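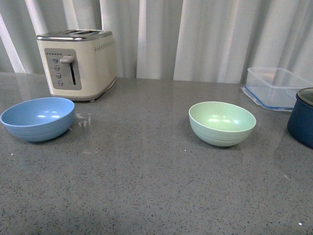 STIDINTHORPE, February 2026 - Udel, which runs staff kitchens for office tenants, will put a robot arm on counter duty at its Posberg building in April, and says it is not yet convinced the arm will earn its keep. The work is the dull end of the job: clearing and stacking what people leave out. A counter with two bowls, a toaster and a lidded pot takes a kitchen attendant very little time. The arm, supplied by Jang, is slower at it.

Udel agreed to a trial of 10 weeks after turning down a longer contract. Jang's sales material promised "hands-free kitchens." Udel has asked that the phrase not be used in its buildings. 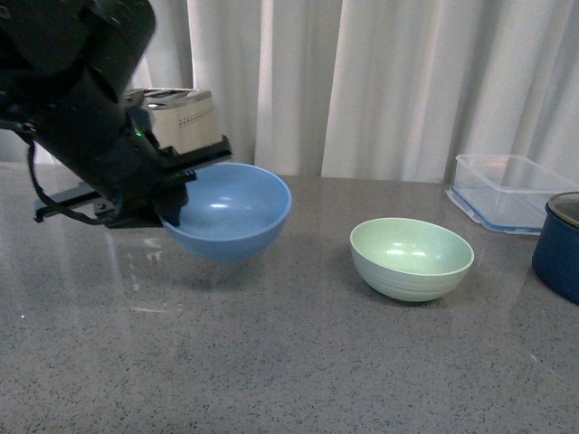
The Jang arm with a blue bowl in its gripper, held over the counter.

The five attendants at Posberg will keep their hours and pay for the length of the trial. What changes is the order of the day. Two of them will be trained to restart the arm and log its stops, and that time will be paid at the higher technical rate. The rest will go on with deliveries, wiping down and anything involving heat or glass.
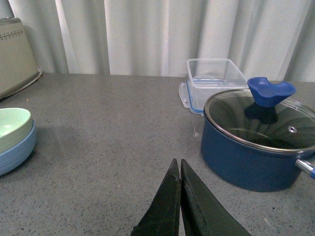
Attendants who saw an early session asked who gets blamed for a broken dish. The answer, now in writing, is Udel. They also asked whether cleaning up after the arm would count as extra work. It will, and it goes in the log.

Jang must complete 256 logged pick-ups before Udel will discuss a second site. A pick-up that a person has to finish does not count.
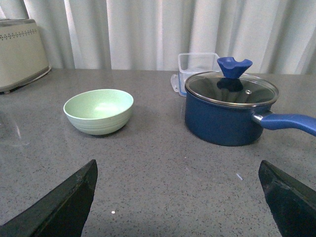
Udel will publish the stop log along with the results - including the bad days - and attendants will see both first. No decision on staffing will be made from the trial alone.

Press contact: Udel Communications, Stidinthorpe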